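Questions we get asked about Rendia

Rendia is a small printed music magazine about people who write and record their own songs, put together in Drastden and posted out four times a year. We do love hearing from readers, but the same handful of questions keeps landing in the inbox, so we've answered them as fully as we can (possibly a bit too fully, sorry!).

What sort of music do you cover?

Mostly songwriters, and mostly people on their first or second record. We lean towards folk, quiet indie and the sort of home-recorded pop that makes you want to sit on the stairs and listen with the lights off, but we've run long pieces on choirs and brass players too and would happily do it again. If the words matter to the person singing them, we're probably interested.

How do I send you my record?

A streaming link is fine and so is a CD. Please put the lyrics in with it if you can, as we like to read along on the second listen. There's no need for a press biography - a few lines in your own words about where you made the songs and who played on them will do us very nicely. Everything that arrives gets played at least once all the way through, though it can take us a couple of months to get to the end of the pile.

Will you write back if you don't like it?

We try to write back to everyone, and it's seldom a matter of not liking something. Each issue has space for twelve reviews and that's our lot. If a record misses one issue it goes back into the box for the next, and we've reviewed albums a good year after they came out without anybody seeming to mind.

Can I see my interview before it's printed?

We don't send out whole articles ahead of time, but we'll always check quotes if you ask us to, and we'll ring you up if there's anything we're unsure of. Talking about your own songs can be a strange and rather exposing business, and if you said something on the day that you'd sooner keep private, tell us and we'll have a friendly chat about it.

How long should a piece be if I'd like to write for you?

Interviews run to 2000 words and reviews to 600. Send us an idea before you write the whole thing, please, together with something else you've written, published or otherwise. New writers are very welcome and we pay everyone the same rate, which goes out in the month the issue is printed.
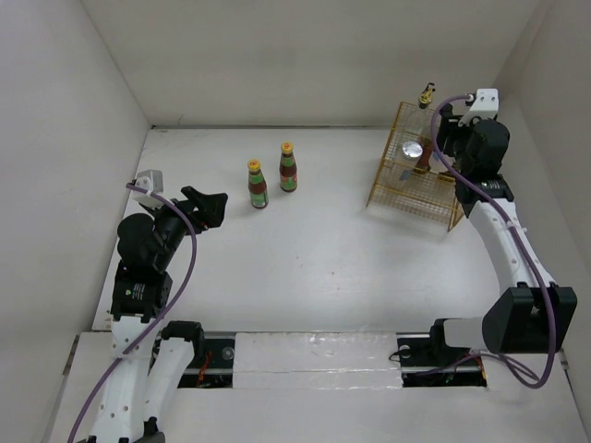
Two robot arms beside sauce bottles and a wire rack

Which back issues can I still buy?

We keep some 121 copies of older issues in the cupboard at any one time, all mixed up, so it's best to write and ask for the one you're after. The issue with the long Fula interview sold out very quickly and we're afraid it won't be reprinted. The one with Lu on the cover is still available, and it has the tour diary in it that so many of you wrote to us about in February.

My copy hasn't turned up. What should I do?

Give it ten working days from the posting date (a bit longer if you're overseas) and then drop us a line with your name and address. We'll pop another one in the post. If you've moved house lately, do mention the old address as well, as that's usually how we find you on the list.

Do you put on concerts?

Now and then, yes! They're small seated evenings in Drastden, generally with two acts and a long interval so people can talk. Subscribers hear first by email, and whatever tickets are left go on sale a week later.

Is there a digital edition?

There is, and it comes free with a paper subscription. You can also buy it by itself from the shop page, and it has the same articles and reviews in the same order.

Page last updated 21/10/2025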